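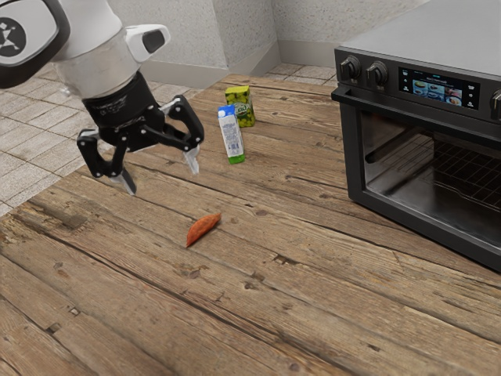

Cleaning and Oiling Old Wooden Surfaces

Scope of this guide

This guide applies to bare or oiled wood inside tenanted buildings managed by the Clekberg Housing Office: plank tables, benches, shelves and wall boards. It does not apply to painted wood, varnished wood or floors. Tenants of the Nadutov and Povel buildings should also read the house rules on storing oil and solvents before starting work.

Last revised Monday, December 3, 2018.

Before you begin

Find out whether the surface has a finish. Place a few drops of water on an area that will not be noticed and wait two minutes. If the water soaks in and leaves a dark spot, the wood is bare or its old oil has worn away, and you may go ahead. If the water stays in beads, the wood still has a working finish and needs only a wipe with a damp cloth.

Wood in buildings put up before 1978 may carry traces of lead paint in the grain, even where the surface looks bare. Do not sand it. Request a test from the office on Form 471 and wait for the result.

What you will need

A soft brush and a stiff nylon brush
Mild dish soap and two buckets
Clean cotton cloths without lint
Fine sandpaper, 180 grit and 220 grit
Raw or boiled linseed oil, or a food-safe mineral oil for tables used for meals
Gloves and a dust mask
A metal can with a tight lid, half filled with water

Steel wool should not be used on oak. Small pieces stay in the grain and leave black marks when they rust.

Cleaning

1. Clear the surface and brush off dust along the grain. Use the soft brush for cracks and knots.

2. Mix a small amount of dish soap in one bucket of warm water. Fill the other with plain water.

3. Wash a small section at a time with a cloth that has been wrung out well. Old planks take up water quickly and may cup if they are soaked.

4. Go over stubborn dirt with the nylon brush, using light pressure. Grease near cooking areas may need a second pass.

5. Rinse with a cloth dipped in the plain water, then dry by hand.

6. Leave the wood overnight. In November and the other colder months, allow a full day and keep the room heated.

Sanding

Sand only where the surface is rough to the touch or where splinters could catch on skin or clothing. Begin with the 180 grit paper, finish with the 220, and always follow the grain. A gray, worn color is not damage, and tenants are not required to remove it. Long cracks should be left open unless they collect food or moisture; filler tends to fall out as the planks move with the seasons.

Oiling

1. Open a window and put on gloves.

2. Pour a little oil on a cloth and rub it in along the grain. Start in a corner, so that you can judge the change in color.

3. Wait 20 minutes, then wipe off everything that has not been absorbed. Oil left standing turns sticky.

4. Let the first coat cure for a day and apply another if the wood looks patchy.

5. Place used cloths in the can of water at once and close the lid. Cloths with linseed oil can catch fire without a flame – this is the most serious risk in the whole job. Take the can to the Trevor Street collection point.

Wall boards beside kitchen appliances

Switch off the appliance and let it cool completely before working near it. Keep oil away from vents, cords and door seals. Do not move a gas appliance yourself; the office will arrange for this on request.

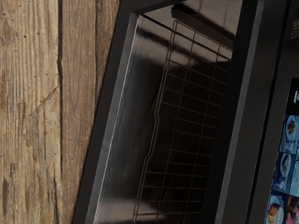

Panagiotis Delić asks whether the boards behind a stove may be oiled as well, or only the ones next to it. The office's answer is that boards directly behind a stove should be cleaned and left bare. Boards at the side may be oiled once the distance given in the maker's manual has been checked.

Upkeep

Wipe spills as they occur and dust once a week. Repeat the water test every spring and apply a fresh coat when the drops begin to soak in. Report soft spots, a musty smell or fine powder under the boards to the office in writing, and do not oil that area until it has been inspected.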